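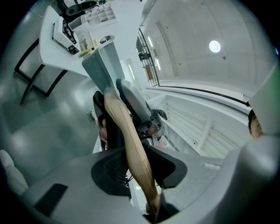
*Good firm hold on a wooden handle.*

## 1/

Good morning from Skombridge, where the fog has finally moved off the river and I've got a cup of coffee and a dead printer and no excuse to put this off any longer. A bunch of you asked me how the reunion went for the old Borus, and I kept saying "I'll write it up," and here we are weeks later. It's going to be a thread. Those of you who know me are already getting comfortable.

## 2/

For the newer folks: Borus was a small Navy tug, harbor work mostly, and I served aboard her as a very young and very seasick storekeeper. We had a crew of 70 if you counted everybody on the books, and I do, because the fellows who were forever away at some school or other still ate our food when they came back. She never made the news. She pulled bigger ships off the pier and put them back again, and she did it in all kinds of weather, and I've loved her my whole life.

## 3/

The ship herself is long gone (scrapped, and I don't want to talk about it), so the reunion was really for the people and for the bell. The bell got saved. It had been sitting in the lobby of the Elex building down by the ferry landing, on a bracket next to the elevator, where folks hung their umbrellas on it. When Elex moved out, the new owners called the veterans' hall and asked did anybody want it. Did anybody want it! I was in the car before I'd hung up the phone, and then I had to go back in for my shoes.

## 4/

Getting it over to the hall was its own adventure. A ship's bell looks like something you could tuck under your arm and it is not. We borrowed a hand truck, and two old quartermasters got into a disagreement over which way it should face while riding in the back of a pickup. One said forward, as it hung on the ship. The other said it had hung athwart, on the after side of the pilothouse, and he ought to know, he'd painted around it often enough. We drove across town at the speed of a parade, with both of them still going at it through the back window.

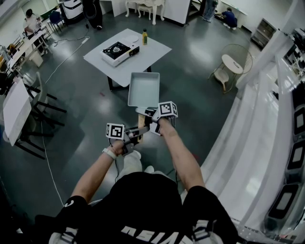 ## 5/

Then came the matter of what to polish it with, and I won't reopen that here. My mentions can't take it. I'll just say we went with the gentle stuff and a lot of soft rags and patience, and the letters came up beautifully, all except the R, which has a dent in it. Every one of us has a different story about that dent. Mine involves a coffee urn, a following sea, and a chief petty officer who has since passed on and whose good name I intend to protect.

## 6/

We met on a Tuesday, which I know was hard for the ones still working, but the hall gives you a much better rate on a weekday and they throw in the coffee. Doors at 7 in the morning. I figured I'd get there early and have a quiet minute by myself with the bell, you know, get my crying done in private. There were already men in the parking lot with their tailgates down, telling lies. Sailors will be late for a wedding but you tell them 7 and they'll be standing there in the dark with a thermos.

## 7/

A word about name tags, for anyone putting on one of these. Print them big. Bigger than that. And put down what the person did aboard and the years, because that's what people really look for. I'd watch two fellows squint at each other, perfectly polite, no idea in the world, and then one would see "engine room" on the other's chest and his whole face would change. One man flew in from clear across the country and told me he didn't expect to know a soul. He'd slept in the rack under mine! For most of a year! I knew him by his laugh before he got his coat off.

I had meant to do a proper program, with an opening and a closing and somebody reading the history in between, and I'd even typed it up. It lasted until the first fellow got up to say a few words and said a few thousand, and after that I folded the program up and put it in my pocket 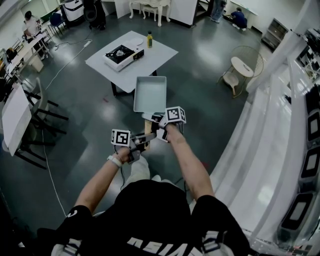
and let them talk. It was the best decision I made all day. You got the tow we nearly lost off the breakwater, told by the man who was on the winch, and then told over again by a man who'd been asleep below and had it all secondhand and somehow told it better. You got the Christmas dinner alongside, and the mail that caught up with us all in one bag. A daughter of one of our boatswain's mates came in his place, and she read a page from a letter he'd written home about learning to splice line. I hadn't planned on any of that, and I couldn't have.

## 8/

A few of you asked about the bell ringing itself, and how we did it. We kept it simple. We read the names of the shipmates who've died, and after each name there was one stroke. I'd worried about who should ring it, and whether somebody's feelings would get hurt, so in the end we passed the lanyard down the row and everybody took a turn. The lanyard is new, I should say. The old one was past saving. One of our deck hands made us a fresh one over the winter out of white cotton line, with fancy work all the way down, and his hands aren't what they were and he did it anyway. He kept apologizing for a spot near the bottom that not one of us could find.

## 9/

If you're planning something like this for your own ship, here's what I'd pass along, take it or leave it:

- Start hunting addresses early, and ask the wives and widows first. They kept the Christmas card lists. I found more shipmates through one recipe box in Skombridge than I did in a whole spring of searching online.
- Rent a microphone and then be prepared for no one to use it. These are men who learned to talk over a diesel.
- Have a table for photographs and put out pencils and slips of paper, so people can write down who's who. We got faces identified that I'd have bet money were lost for good.
- Get the group picture before lunch. After lunch you've lost half of them to the parking lot and the other half to pie. 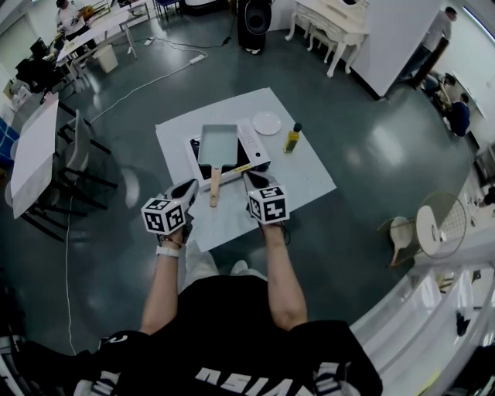

## 10/

Lunch, since I mentioned pie. Daza did the food. For you out-of-towners, Daza is the little lunch counter up the hill from the landing, and it's been feeding sailors since before my time. They asked me what we'd like and I said, well, could you do bean soup and cornbread like we had on the boat, and the lady on the phone was quiet for a second and said, "Like on the boat, or good?" I said good. It was wonderful. I had two bowls, and there was a machinist's mate at my table who had more than that and would like it kept quiet, so I'm keeping it quiet.

## 11/

There was one hard stretch in the afternoon that I want to mention, because a few families reading this weren't able to come. We had 6 empty chairs up front for shipmates who'd died since the last time we all got together. On each chair we set a white hat, and by the end of the day people had put little things in them. A matchbook, a folded dollar, a washer. I don't know what the washer was about. The man who put it there didn't say and I didn't ask him. I boxed everything up, each hat with what was in it, and if one of those chairs belonged to your family, please send me a message and I'll get it to you. No hurry at all. It's all on the shelf in my front hall, and it's safe there.

## 12/

As to where the bell goes now: it stays at the veterans' hall, in the front room by the window, on a stand that a shipmate's grandson built in his high school shop class. Oak, and heavy as a safe. The hall is open in the afternoons and you're welcome to stop in and see it, and yes, you may ring it. I asked. They only want you to go easy if there's bingo on. Kids seem to find it right off, and I'm glad. A bell ought to get rung.

The one thing still missing is the nameboard. There was a long wooden board with BORUS carved in it that hung on the bridge wing, and somebody's got it. I'm not accusing anyone! I'm sure it's been loved. But if there's a board like that over your workbench or in your late uncle's garage, we'd be so grateful just for a picture of it, and we could talk from there.

## 13/

We're going to try to do it again come September, same hall, same bean soup if Daza will have us. I'd like to get some of the fellows from the other tugs too. We always claimed we couldn't stand them, but there are fewer of us every year and I find I miss them as well. If you were on the river in those days, on any boat, or your dad was, or your mom worked in the yard office and typed up all our paperwork (bless her), consider yourself invited.

## 14/

I've still got photographs to sort and a stack of slips in some very bad handwriting, so I'll be adding to this as I go along. If you can tell me who the tall fellow with the accordion was, I've had three different answers so far and every one of them was given to me with total confidence. My messages are open. I do answer, it just takes me a while, and I'm off now to see about that printer.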